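Folasade Ugwu @folasadeugwu
Thread on mail at Prunumby, for families who have someone inside.

1/ As of January 2019 the prison no longer hands over paper letters. Everything goes to a company called Ultinia, they scan it, and our people get to read it on a Tinex tablet.

2/ I did seven years, and I kept every letter my mother sent me. I read them until the folds wore through. A scan is better than no letter, but it is not the same thing, and I want to say so before I get to the practical part.

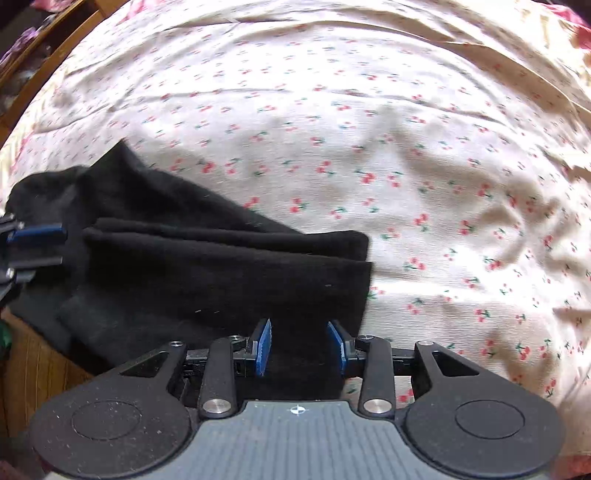 3/ Address letters to the scanning center and put the full name and number on each page. If page two has no number, it may never get matched to page one. The old rule on clothing has not changed: you can't mail it. A black knit like that one has to be ordered through the approved catalog, even if you have the same thing at home in a drawer.

4/ Limit is 10 pages per envelope, front and back count as two. I have seen a whole envelope returned over one extra drawing from a child.

5/ Write dark and write big. Pencil does not scan well. Light blue ink does not either. Leave a margin on all sides.
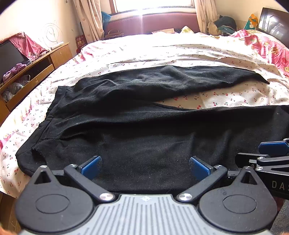

Folasade Ugwu
Reentry mentor, Prunumby Prison Fellowship

6/ Cards are the hard one. They scan the front and the inside and then destroy the card after 30 days. If your child made it, take a copy first and send the copy.

7/ Legal mail is separate. It should still be opened in front of the person it is addressed to, and it should not go to Ultinia at all. Last week a man's brief was sent there by mistake. His lawyer at the Vishwakarma office is dealing with it.

8/ If that happens to you, have your person file a grievance within 20 days. Keep the envelope. The postmark matters.
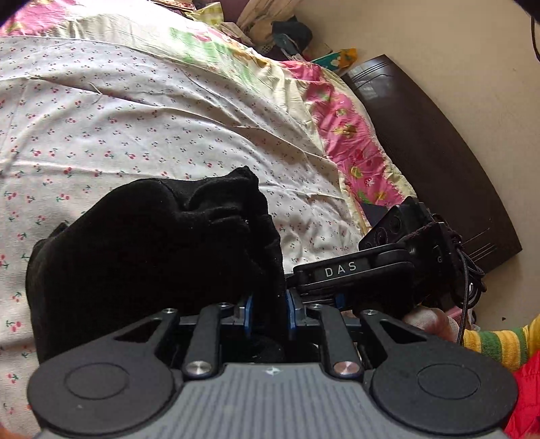
9/ Bibles and study books
Still allowed, new and paperback, straight from the publisher. No notes in the cover. I used to write Psalm 27 inside the front of every one I sent. Now I put it in the letter.

10/ The tablets lock at night. The lights do too, so I suppose people will say it makes no difference. I used to hold a letter in the dark. It made a difference to me.

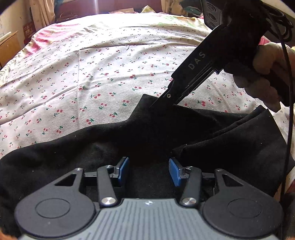 Black garment on the cherry-print sheet.

11/ There is a review of the policy in June and they are taking written comments from families. Keep it to one page. Say what was lost or late and give the dates.

12/ Please keep writing in the meantime. Mail call is shorter now, and people still wait for it. I am praying for all of you. Replies are open if your letter came back and you can't tell why.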